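Forsberg Black Tray, rectangular
Small parts tray for bench or tabletop. In stock at Mokcombe.

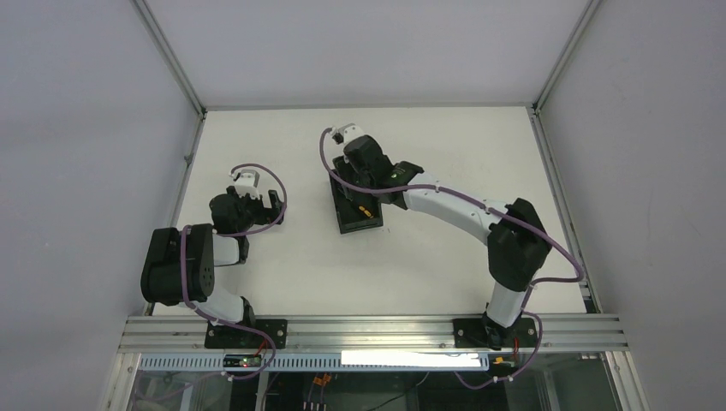 Details
Black, rectangular. Stacks with the older Forsberg trays, not with the Bondotetti ones — lip is different. Wipes clean with a damp cloth. No dishwasher please.

Good for screws, beads, small toys, whatever rolls off your table. Shows up well on a white top, so you find it agian fast. One size only for now. Bigger one planned for December.

Ordering
Sold singly or in packs of 13. Over 300 trays, ask for Bendik Isaksson, he does the bulk quotes. Max 400 per order. Ships from Cladetitz, allow 2 working days for packing.

Returns
Unused trays only, keep the sleeve. Cracked on arrival — email Musa Nwosu with your order number and we send a new one, no need to post teh old one back.

Tray only. Contents not included.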